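Collecting box and frame tasks with hand-held grippers

Recording for the tabletop set moved on this month from soft goods to wooden items with glass in them. Most of the work is now done by one person at one table, holding a gripper in each hand and working through short tasks while the cameras run. The three views were taken during the current batch, two from the grippers and one from above the table.

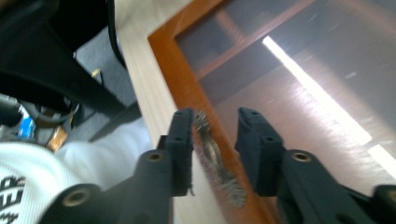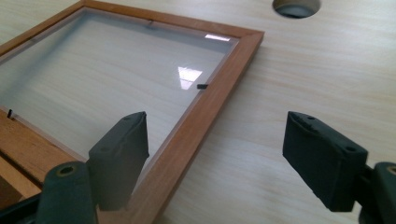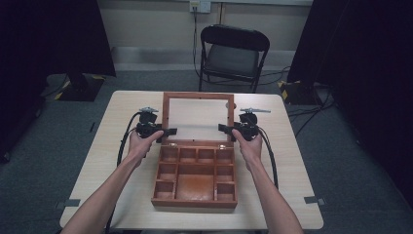

Why glass and hinges

The first model trained on our data did well with cloth and cardboard and poorly with anything that had a pane in it. Glass picks up reflections from lights and windows, and the model tended to treat a bright streak as an edge. Baltasar Paredes, who plans the task list, asked for more examples with glass at different angles.

Hinged lids are in the batch for a different reason. A lid has to be followed through an arc, and both grippers often need to be near it at once. Small metal objects stay on the list too. They are hard to hold squarely between the fingers, and we have too few examples of them.

Where the count stands

We have 114 accepted recordings in the new batch so far. Another 28 were rejected at review. The usual cause was a gap in tracking on one gripper. A few were dropped after a hand covered the fingertips for too long at the point of contact. Failed grasps are kept, provided the operator goes on and finishes the task. Those are tagged separately so the training group can leave them in or take them out.

The target for the batch is more than 60 recordings for each item type. Boxes are past that number. Frames are at 36 and will get most of the table time in the next two weeks.

Changes for operators

Please note the following before your next session.

Start every recording with both grippers in view of the overhead camera and hold still for a moment.

Open and close lids at normal speed. Several early recordings were done very slowly and do not match the rest.

Check that the gripper cables have enough slack to reach the far side of the table before you begin.

Do not wipe the glass between takes. We want the small differences in how it looks.

If you drop something on the floor, stop the recording and write the item name in the notes field.

Software and storage

Clavgate, the tool we use for review, now shows the gripper views and the overhead view side by side on one timeline. Reviewers can mark the first moment of contact in any view and the mark carries over to the others. Older recordings will be converted in January. Until then they open in the previous viewer, and marks made there will not be copied.

Raw files go to the Prieto drive as before. The Gundulitz drive is nearly full and should be used for finished sets only. Questions about either one can go to Baltasar.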